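From: Corentin Collet
To: pinideck-users
Date: May 18, 2020
Subject: Re: [pinideck-users] Mail-order frames: splitting the PD for a progressive order

Vusumuzi Khumalo wrote:
> I have a prescription from April with a single PD written on it. The
> order form wants two numbers, one per eye. Can I divide by 2 and be
> done with it? Also, the form asks for a "seg height" and I have no
> idea where that comes from. The frame is a Skarnisdale, the wide one.
> Mercedes Carhuamaca told me off list that she left the field blank
> and Fernandes filled it in for her.

Dividing by 2 is acceptable for single vision lenses in a weak prescription. It is a poor idea for progressives. Most faces are a little uneven, and the nose bridge is rarely centered between the pupils. An error of a millimeter or so on one side goes unnoticed in a plain distance lens. In a progressive the reading corridor is narrow, and the same error moves you partway out of it on that side.

Get the monocular values measured. Any shop with a pupillometer can do it in a minute. If they will not give you the numbers, use a millimeter ruler and a second person, and have them close one eye while reading each side. Take the reading 10 times and throw out the outliers. I have compared this against the instrument on my own face and the two agreed to within half a millimeter.

Make sure you know whether the number is distance or near. Near PD is smaller, as the eyes turn in. Progressive orders normally use distance PD, and the lab works out the inset from the lens design.

Seg height is measured from the lowest point of the lens, inside the rim, up to the center of the pupil, with the frame sitting on your nose the way you will wear it. It belongs to the frame and the face together, so it cannot be on the prescription. Change the nose pads and it changes.
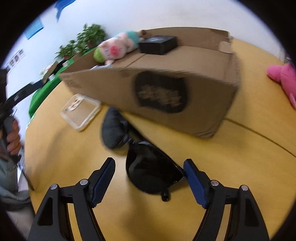 Sunglasses, black, dark lenses.

For tinted pairs, the measurement has to be done before the dark lenses go in, or with the demo lenses the frame shipped with. Put a strip of clear tape down the demo lens, look straight at a mark on the far wall at eye height, and have someone dot the tape over the pupil. Then measure from the dot to the bottom of the lens. Do each side separately and write down both.

As to leaving the field blank: the lab will then use a default, usually a fixed distance above the middle of the lens. That may suit Mercedes. On a deep frame such as the wide Skarnisdale I would not count on it.

Wian Ndlovu asked last month about wrap. If the frame curves strongly around the face, the power you look through is no longer quite the power that was ground, and a good lab will compensate if you send the wrap angle. My Pindel pair was made without it. The edges swim when I turn my head, and I ended up using them only for walking.

Keabetswe, could the list page get a line saying that PD is in millimeters? We had another order go out in centimeters.

Corentin

_______________________________________________
pinideck-users mailing list
Posts over 100 KB are held for moderation.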